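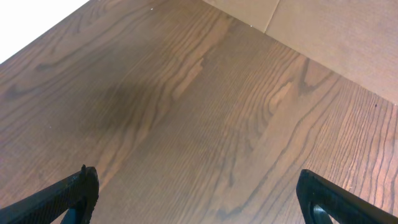
Figure 3. Tabletop with an oak-style grain pattern, medium brown finish.

3.2 Choice of surfaces and rating procedure

The second part of the study asks whether people judge the age of furniture by its grain or by its color. In the earlier literature these two features are usually changed together, so it is difficult to say which of them leads the judgment. We tried to separate them. The surfaces were selected from the Fandari archive, which holds 2,029 photographs of domestic tables and shelves. After we removed the pictures that were too dark or were stored twice, 2,000 remained, and from these we took 30 for the rating task.

The selection followed two rules. First, the grain had to be clear enough that a person without training could notice it at once. Second, the finish had to belong to the brown group of the Premside color scale – very pale and nearly black surfaces were left for a later study. A surface like the one in Figure 3, where the lines form long arches and in some places come close together into dense stripes, was coded as "strong grain". We did not try to decide from the photographs whether a surface was solid wood or only had the look of it, and the raters were not asked about this.

Raters were recruited in two towns, Trornico and Didenko. All of them had bought at least one piece of used furniture before. Each rater saw the photographs in a different order and gave for each one an age in years and a price which he or she would consider fair. There was no time limit. Most sessions were held in the evening, and the room lighting was kept the same in both towns.

The ratings of age were spread more widely than we expected. Strong grain was connected with higher age in both towns, but the effect of color was present only in Didenko, where redder finishes were judged older. We have no full explanation for this difference. It may come from the local shops, in which reddish furniture is mostly sold second-hand, but we did not collect data on the shops. The price ratings are discussed in Section 3.3.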